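Joints between old paving stones keep washing out, what should I fill them with?

posted by stonestep_hill

Hello everybody. I am sorry if my English is not perfect, I will try to be clear.

We have a small courtyard behind the house, paved with irregular natural stone. It was already there when we bought the place, and the former owner told us the stones are laid on sand with only sand in the joints. Every spring I sweep new sand in, and every June, after the big storms, half of it is lying in the drain. Now two stones near the kitchen door rock when I step on them, and weeds grow in the widest joints, which are as wide as my thumb.

The courtyard falls a little toward the house on one side. I did not measure it, but after rain the water stays by the door until the next morning.

My neighbor says I should fill everything with cement mortar and forget it. The man at the building store (ours is a Bridberg) wanted to sell me a bag of polymeric sand called Canus, but on the bag it is written that it is for joints up to a certain width, and I think mine are wider in many places. I would like to do this work only one time. Is mortar really a good idea for stones that lie on sand? And must I lift the stones that rock, or can I push something under them from the side?

Thank you for any help. I can work on it in the evenings after 8.

Trajkovski
replied

Just mortar it. I did mine eight years ago and no weeds since. Mix it dry, brush it in, spray with the hose, finished in one afternoon. The polymeric stuff is expensive and gets a white haze.

Radka Živković
replied

I would be careful with the advice to put mortar. It can work well when there is a solid concrete base under the stones. On a sand bed the stones move a little every winter, and hard mortar cannot follow them. It cracks along the edge of the stone, water goes into the crack, the sand below washes out, and after some years you have loose pieces of mortar and the same rocking stones. Maybe the courtyard of Trajkovski has a concrete base, he does not say. I made this mistake myself at my mother's house and I spent a whole summer with a chisel to take it out.

Before you choose the filling, please look at the water. If the ground falls toward the house, no filling will stay for long, and the wall will also suffer. Put a long straight board on the stones with a level on top, beginning at the door and going outward. If it is only one corner that is low, you can lift the stones there and lay them again with more bedding under them. If the whole courtyard falls to the house, you need a channel drain along the wall, and this is a bigger job. I would ask somebody local to look at it.

For the two stones that rock: lift them. I know it is tempting to push sand under from the side, but you will fill only the edge, and the middle stays empty. The way I do it:

Clean the joints around the stone as deep as you can, with an old screwdriver.
Make a chalk mark on the stone and on its neighbor, so that it goes back in the same direction. With irregular stones you will be very happy you did this.
Lift with two flat bars from opposite sides, with pieces of wood under the bars so you do not chip the next stone.
Remove the old sand if it is full of roots or mud. Put coarse sharp sand, not the fine play sand.
Make the bed slightly too high, put the stone down and tap it with a rubber mallet until it is level with the others.

Now the joints. For wide and uneven joints on a sand bed I like crushed stone with sharp grains, from 2 mm up to dust – the grains lock together and rain does not move them so easily. Round sand behaves like small balls and runs away. Sweep it in, make it damp, wait one day, then sweep again. I had to repeat this three times before the joints stayed full. Leave the filling a few millimeters under the surface of the stone.

Polymeric sand is also possible, but read the maximum joint width on the bag and believe it. The stones must be fully dry, and you must blow off all the dust before you wet it. The white haze comes mostly from dust that was left on the surface. There is a product for wide joints from Zumivitz, I used one bag for a path and I was satisfied, but I cannot say how it looks after many years.

About weeds I must tell you that some will come back with any filling. The seeds arrive from above with the wind. I go over the courtyard with a joint knife when I drink my coffee, and it is enough.

Irregular paving can be laid with quite thin joints. Yours will not be so tight, but if you ever lay a part again, try to turn the stones until the gaps are small. Less filling means less to wash out.

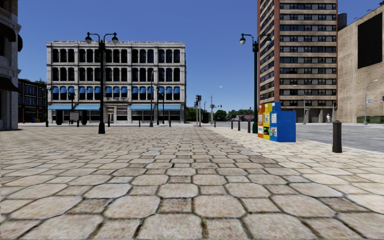
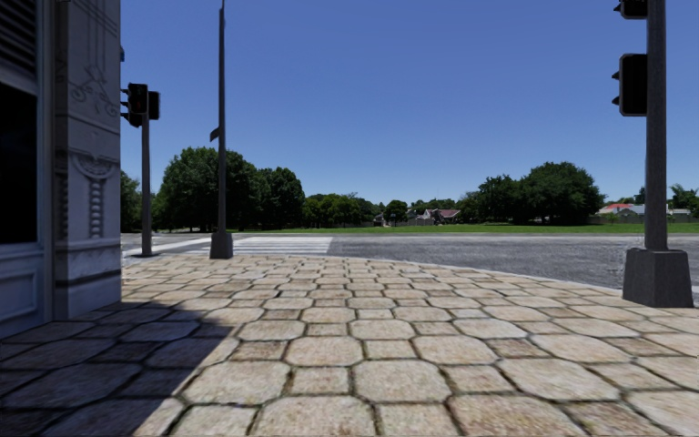 Irregular beige paving in front of ornate buildings, both views computer-rendered.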